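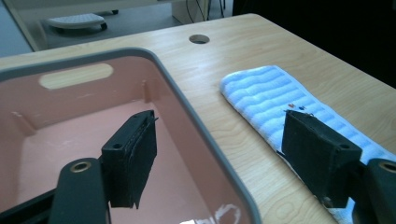 Plastic bin in pink and grey, empty, on the table.

Clamedeck: progress report to the Heditz Fashion Fund
Second instalment, autumn collection
Aug 29, 2020
Prepared by Uyên Mai, for the attention of Seon-mi Bang

Summary

The collection is designed, mostly sampled and partly sewn. The label has a name people can pronounce on the second try. We have spent what we said we would spend, although the money went to the buttons and not the lining, for reasons set out under Budget. We are asking for the next instalment on the agreed terms and for a small change to the delivery schedule, which we would prefer you read sitting down.

Design

The original application promised a coat "in conversation with the Australian wool jacket of the 1950s". The conversation has been long. Yến Đàm drafted the pattern, disliked the shoulder, drafted it again and then disliked the first version less. What we have settled on is a dropped shoulder with a deep back pleat, and a collar that stands up by itself in cold weather and in the fitting room. It looks very good on Yến, who is tall. We have since graded it for everybody else.

The range stands at 5 styles: the coat, a short jacket, a wrap skirt, a wide trouser and a shirt. The cape mentioned in the application has been withdrawn. It had its supporters, but all of them tried it on in a doorway and were less supportive afterwards.

Colours are ink, oatmeal and a green that the mill calls Moss and the dye lot calls something else. We have approved the third strike-off and will not be reopening the matter.

Sampling

Sampling moved from our own table to the Cheon workroom in July, as planned. Dae-han Kwon runs the floor there and has been patient with us. His notes on the jacket ran longer than the spec sheet and were better written. Following them, we have moved the pocket forward, dropped the topstitching on the cuff and stopped specifying a seam allowance that he described as "hopeful".

The shirt was signed off at its first fitting, an event without precedent at this label. The skirt took three. The trouser is still out, waiting on a waistband interfacing that doesn't turn to cardboard under the press. We have two candidates and a preference for the more expensive one, naturally.

Sales and wholesale

Myung-ja Cha has been showing the lookbook to stores, largely by video call, which is a hard way to sell a fabric whose whole argument is how it feels. She has taken to posting swatches ahead of the calls. Fetside has ordered 23 coats and asked whether we would consider doing them in black. We considered it. They will be in ink, which Fetside has been told is very nearly black.

Two further stockists have asked for line sheets. One has also asked for sale-or-return on everything, and we have replied in the warm, slow manner you recommended at our last meeting.

The mailing list has reached 748 subscribers. Open rates are healthy when the subject line mentions pockets and poor when it mentions our philosophy, so there will be more about pockets.

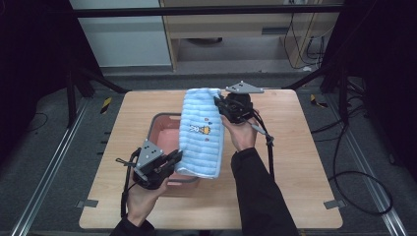
Budget

Spending to date is within the total approved. Within that total, the lines have wandered a bit. Corozo buttons cost more than our estimate, which we had based on a supplier who had stopped making them. The lining came in cheaper after Yến found the end of a viscose twill roll in exactly the oatmeal we wanted, and the difference covers most of the buttons. Photography is underspent, as we used daylight and a friend's stairwell. We'd like to carry that money over to labels and swing tags.

The full ledger is attached separately. The entry marked "thread, misc." has been itemised this time, as requested.

Schedule

We ask to move delivery of the trouser back by 2 weeks. Everything else holds to the dates in the agreement. Fetside has been told and took it well, having ordered no trousers.

Work before the next report

Confirm the waistband interfacing and close off the trouser pattern.
Cut the coat for Fetside, in ink.
Get care labels printed with the correct fibre content and both sets of washing symbols the right way up.
Reply to the stockist about sale-or-return, firmly.
Send you the shirt for your archive. Please let us know your size, in case the archive would like to wear it.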